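Sorting and Setting Out: Notes for the Third Session
Home and Table Skills, Nomville Evening Classes, Room 109

Welcome back, everyone, and thank you for hauling so many plates in last time. I still have a dinner plate and two saucers in my cupboard that belong to somebody, so please have a look on your way out. These notes cover what we got through in the first hour and what I'd like you to try at home before we meet again. I do tend to wander when I talk, and some of you asked for the main points in writing, so I have done my best to keep the wandering in brackets.

1. Where we left off

Last time we talked about the table as a place where food waits. We usually think of a table as the place where food gets eaten, but if you watch your own kitchen for an evening you'll see that things spend far longer sitting on it than they do being served. Groceries come in and get put down. Fruit gets washed and put down. Somebody opens a package, takes out half of it, and puts down the rest. By five in the afternoon there is no room left for a cutting board, and we all start stacking.

The exercise I gave you was to clear one surface completely, wipe it, and then put back only what you were going to use for the next meal. Several of you found this harder than it sounds, and I was glad to hear it, because I find it hard too (my own counter has a jar of rubber bands on it that I have been meaning to move since August).

2. One plate, one kind of thing

This is the heart of the session. When you are getting ready to cook or to lay out a snack, give each kind of thing its own plate. A plate is better than a bowl for this purpose because you can see everything on it at once, and a shallow plate with a bit of a rim is better still, since round things like to roll. Anyone who has chased a plum across a kitchen floor will know what I mean.

Color helps enormously. You don't need a matched set, and in fact a matched set works against you. If all your plates are white, you have to look at what is on them to know which is which. If one is pink and one is yellow, you only have to remember that fruit for peeling goes on the yellow one, and after a week or so your hands will know it without being told. This is a real kindness if you cook with children, or with a parent whose memory isn't what it was, or at the end of a long day when your own memory isn't what it was either.

Plastic is perfectly good for this job. Leitner, the course book, spends a whole chapter on stoneware, and it's a lovely chapter, but I would save the stoneware for the meal itself. Sorting plates get knocked and stacked and carried about, and you want something you won't worry over.

Try to set the plates in a row, with enough space to get your fingers between them. A row is easier to read than a cluster. Keep the row across the middle of the table, a comfortable reach away, and leave the strip nearest to you free for working. Packages and wrappers that you haven't dealt with yet can go to the back, near the wall, where they won't creep in among the food. I know it is tempting to throw the wrapper out first thing, but if there's something left inside it, the back of the table is a fine place for it until you're done.

A mat goes in that free strip at the front. I like the silicone kind because it lies flat, wipes clean, and marks out a place for whatever you're handling right now. Think of the plates as the shelf and the mat as the desk. One thing comes off its plate, gets dealt with on the mat, and goes back or goes on to the pot. If you catch yourself with four things on the mat, stop and send three of them home.

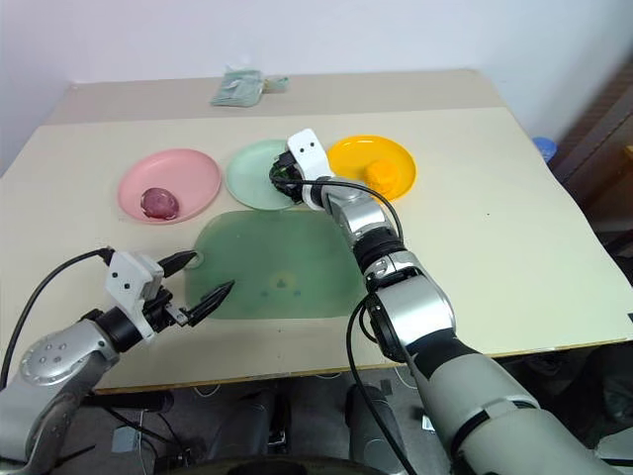 3. Choosing the surface

The color of the table itself matters more than people expect. A pale, plain surface such as cream or beige lets the plates stand out, and crumbs and drips show up so that you can get them while they're fresh. If your table is dark, or heavily patterned, or if it's the good one you inherited and daren't scratch, lay a large board over it. The board should cover most of the table, and it should sit steady. Press down on each corner before you put anything on it. If it rocks, fold a dish towel underneath.

We compared two boards in class. The Gukum was the heavier one and hardly moved when we leaned on it. The Mendis was much easier to carry and fit behind the door when we had finished. Most of you preferred the Mendis and I think I would too, in a small kitchen, but do whatever suits your back.

4. For practice at home

Please do this at least twice before the next session, at different times of day if you can manage it.

a. Clear the table and wipe it. Let it dry.
b. Put down your board, if you're using one, and then the mat at the front.
c. Set out three plates of different colors in a row behind the mat.
d. Sort one small bag of groceries onto them. Leave a plate bare if you have nothing for it. An open plate is useful, and you'll find something to put there before long.
e. Make something simple, bringing one item at a time to the mat.
f. Write down which plate you reached for most, and whether you had to stretch.

If you had to stretch, change the order of the plates and try again. Left-handed people often like the row the other way around from the way I set it up, and I should have said so in the first session. My apologies to the left-handed table.

5. Bits and pieces

Bring an onion and a dish towel next time. We start at 6:30 as usual and the side door will be open. We'll be moving on to drawers, so if you have a drawer at home that you are ashamed of, have a good look at it before you come (and don't tidy it yet!).

Nomville Evening Classes | Box 2202 | Front desk extension 1570 | Handouts may be copied for class use | Back to top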